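Ticket 545: hand gripper Drirneo, right finger pad wearing at the edge
Queue: Grippers and tooling
Opened by: Mererid Harries
Status: open, waiting on parts
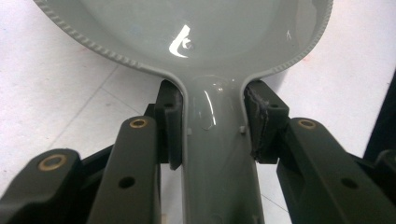 Gray spoon held at the neck. Note the rough edge on the right pad.

Problem as reported

Drirneo started dropping the gray spoon during the morning block on 12 September 2024. The operator closes on the neck, lifts, and the spoon turns a little to the right before it slips. It does not happen on every lift. The other hand gripper, Sezer, picks up the same spoon from the same spot and holds it.

The right pad is chipped along the inner contact face. The left pad looks fine to me. Both pads are the matte black ones from the Grumex batch.

Setup

Pads: Grumex, standard, fitted in December
Arms: black plastic, brass bushings at the finger end
Cycles on the counter since the last service: 228 for the spoon task, other tasks not logged
Firmware: no change since the last ticket on this unit

Log

Entry 1. Wiped both pads with a damp cloth and let them dry. Also washed the spoon, in case there was soap or oil left on it. Ran a short set of lifts. Still slips.

Entry 2. Checked the bushings by hand. Held each arm near the pad and pushed it side to side with the trigger released. No play that I could feel on the left. On the right there is a very small amount of movement, but Sezer has the same and Sezer is not dropping anything. Leaving the bushings alone for now.

Entry 3. Tried gripping lower, on the straight part of the handle below the two small nubs. The hold was worse and the bowl swung. Went back to the neck. The task sheet says neck, so please do not change the grip point to get around this.

Entry 4. Swapped the pads left to right between Drirneo and Sezer to see if the fault would follow the part. Sezer with the chipped pad began to slip in the same way, this time turning the other way. Drirneo with the good pads held for 17 lifts in a row and I stopped there. Put everything back as it was so the serial numbers match the sheet.

I am calling it the pad.

Entry 5. Looked in the Flosby cabinet for a spare. The drawer marked right pads has left pads in it. They have the pin hole on the wrong side, so don't force one on. Ordered a set of 4 through the usual form.

What to do until the parts come

Use Sezer for the spoon and anything else with a glossy handle. Drirneo is fine for cloths, boxes and the soft toys, where the chipped edge doesn't seem to matter. I have put tape on the grip of Drirneo with the ticket number on it. Leave the tape on.

Do not sand the pad. It was tried on an older unit and the face ended up uneven, and then the closing position had to be set again twice.

When the new pads arrive

Fit both sides, even though the left one still works. Close the gripper empty and check that the faces meet along their whole length. Run the zero routine before the first lift, then do up to 20 lifts with the spoon and write the result here. If it still turns to the right with new pads, go back to entry 2 and change the right bushing.

Comment, same day: someone asked if the spoon could be the cause, as it has some scratches in the bowl. They are nowhere near the neck. I tried a second gray spoon from the same set and got the same slip.

Comment: order confirmed by stores, no delivery date given. Will update when I have one. M.H.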